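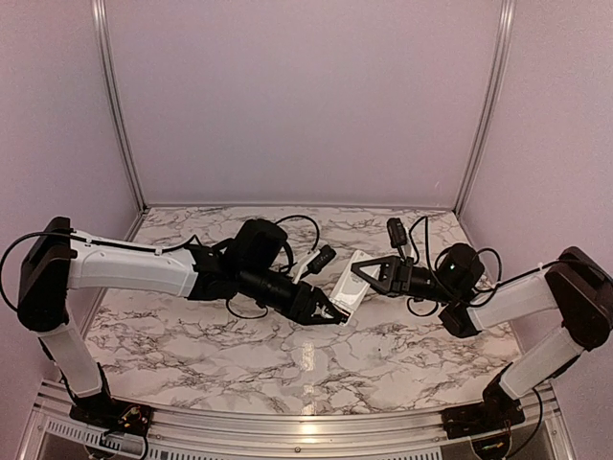 Should a small shop put a pair of robot arms in next year's budget?

Only if it has already budgeted for the person who will run them, and most shops I talk to haven't.

I keep the books and the equipment plan for a packing and kitting business in Fladenville. Every winter the same proposal comes back with a new cover page. Last December it was the Arnus two-arm cell, and the salesman had a very nice spreadsheet. The arms were one line. Everything else was a second line called "integration," with a number in it that looked as if it had been picked to make the total come out round.

I asked what was in that line. It took 6 emails to find out. Cables, mounts, an enclosure, cameras, two days of setup. Spare grippers were not in it. Neither was training for a second operator, so the first time the trained one caught the flu we would own a large paperweight. Software updates were free for the first year and "competitively priced" after that, and I have yet to meet a price that describes itself that way and turns out small.

Adeel Ansari, our floor lead, thinks I am too hard on these things. His case is fair. We have trouble filling the late shift, the handling work is dull, and two arms can pass a part between them all night without asking for a transfer. He has watched a lot of demonstrations and he comes back cheerful. I come back wondering who straightened the parts in the tray before the visitors arrived.

A handoff is the easiest thing in the world to admire. One gripper has the piece, the other takes it, everyone nods. What I want to know is what happens on piece 421, when the carton is a little bent and the label is peeling. Ask that at a sales visit and the talk moves quickly to the roadmap. I can't depreciate a roadmap.

Then there is the payback chart. The one we got assumed the cell would run every hour we were open and that nothing on the product side would ever change. We changed box sizes 134 times last year, if you count the seasonal sets, and I do, because each one would need somebody to sit down and teach the cell again. Put those hours in at what we pay a decent technician and the payback date walks off toward 2043. By then I will be retired and the arms will be in a scrapyard.

Marisol Cáceres runs purchasing at Ploretti, a few miles up the road, and she bought anyway. She says she would do it again. She also says her real cost in the first year was meetings. I believe both statements.

So my advice to anyone filling in a capital request this season is boring. Rent before you buy, even if the monthly rate looks insulting. Make the vendor run your worst parts, in the state they reach your dock, for a full shift, with your own people standing there. Write the technician's salary into the same line as the machine so no one can approve one and cut the other. And keep a little back for the fixture you will find out you need in the third week.

Adeel has read this and wants it noted that I said much the same about the stretch wrapper, which has been fine. It has. It also does one thing, to one shape, and came with a price I could read off a single page. When somebody sends me a page like that for a pair of arms, I'll sign it.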